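## 4.3 Collection during the Sang open day

The laboratory sessions in Section 4.2 were recorded by operators who had used the hand-held gripper for several weeks. To measure how much of the protocol depends on that practice, we ran a second collection during the September open day at the Sang building, where visitors with no prior training recorded demonstrations under supervision. Erick Magesa supervised the stations and Dennis Muriithi handled recording and storage. Both were present for the full opening hours.

### 4.3.1 Stations and tasks

We set up 5 stations. Four used tabletop tasks taken without change from the Skosar task list: stacking cups, sorting cutlery, closing a zippered pouch, and moving a sponge between trays. The fifth was a bed station for garment handling, placed in a furnished room with its usual household clutter left in place. Visitors at this station were asked to flatten, fold, or move a single garment on a made bed. The order of the tasks was left to the visitor.

The tool was the same at every station. It has two linked fingers with textured pads, driven by a trigger, and a wide-angle camera that looks down past both fingertips. The two pads differ in color, so that the left and right fingers can be told apart in the video without reference to the mounting. Pose was estimated offline with the Gratura tracking package, using the settings from Section 3.1.

Each visitor received a spoken briefing limited to three points: keep the fingertips in view, start and end each episode with the fingers open, and do not touch the object with the free hand. We did not correct grasp choice. A supervisor stepped in only if the visitor broke one of the three rules or asked a question. Questions were logged by station.

### 4.3.2 Volume and rejection

By closing time 100 visitors had recorded at least one episode, and the total stood at 879 episodes across all stations. The number per visitor was uneven. Most people recorded a handful and moved on, while a small group stayed at one station and repeated the same task until the next person was waiting. We did not cap the number of episodes, and the imbalance is carried into the released split. Per-visitor weights are provided for readers who prefer to correct for it.

Episodes were rejected for lost tracking, for an incomplete start or end pose, or for contact by the free hand. After filtering, 400 episodes were kept for training. The low yield has one main source. Visitors tended to lower the tool too fast on the first approach, and the motion blur this caused at the far side of the view broke feature tracking before the fingers reached the object. Trained operators slow down in the last part of the approach without being told to. We had not written this into the briefing and recommend that it be added.

The tabletop stations lost fewer episodes than the bed station. On a table, the background close to the object is still and well textured even when the far part of the room is blurred. On the bed, the surface itself moves once the garment is pulled, and points tracked on the cover drift with it. Excluding points on the cover from the pose estimate removed the drift but left too few points in episodes where the bed occupied most of the view. We therefore kept the default settings and accepted the higher rejection rate.

### 4.3.3 Grasp choice at the bed station

Untrained visitors chose a wider range of grasps than our operators. Operators nearly always approached a corner or hem with the fingers partly closed. Visitors often came in over the middle of the garment with the fingers fully open and then closed them to gather the cloth. This grasp is poor for folding, as it bunches the material, but it works well for moving a garment from one place to another. A policy trained only on operator data never produced it.

Dark garments on a patterned cover were the easiest to segment. Overlapping dark fabrics were harder, as the segmentation model tended to merge them into one region wherever they touched. We labeled these cases by hand. Figure 6 gives a typical open-finger view with dark fabric both across the cover and behind the right finger.

**Figure 6.** Gripper-camera view at the bed station, fingers open. Black garment across a quilted cover with heart motifs; dark navy pad on the left finger, bright blue pad on the right. Objects at the far side of the bed are blurred by motion. 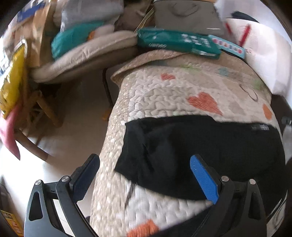 Merged regions were split along the visible hem where one could be found, and otherwise marked as ambiguous. Ambiguous regions are excluded from the segmentation loss but kept in the policy data. The Ultari baseline in Section 5 was trained with the same mask.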